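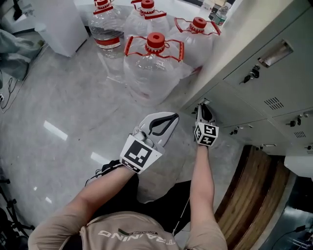
The locker station at the Donon open day, with a gripper in each hand and the keys left in the locks.

Stivetti opened its Donon hall to visitors in February, and I went mainly to hear about the fault. The invitation had called it "a minor grip event". In the hall it had become "a learning point", so it was clearly doing well for itself.

What happened, as far as I could piece it together, is that an arm pulling open a locker door lost its hold and swung back at full speed into the space where a person might stand. The stop button worked, but the arm took almost 2 seconds to obey it. Our guide said no one was hurt. She said it twice and moved us along.

The cure on show is more practice by hand. People work the same doors with hand-held grippers, and the recordings go to Văduva, the software that drives the arm. We were told 553 door openings had been recorded and 529 were good enough to keep. I asked what went wrong in the rest. Slips, mostly, and one key that got in the way. I'd have thought the slips were the interesting ones, given why we were all there, but they are thrown out.

I also asked about the slow stop. That belongs to Wenance, who supply the controller, and Wenance had a stand by the coffee with leaflets and no engineer. One leaflet promised a fix within 6 weeks. It didn't say from when.

The floor has been polished since my last visit and the biscuits are better. The arm itself stood behind a rope, switched off. I asked whether it would be run for us after lunch and was told the programme was still being decided. I left at three and it hadn't moved.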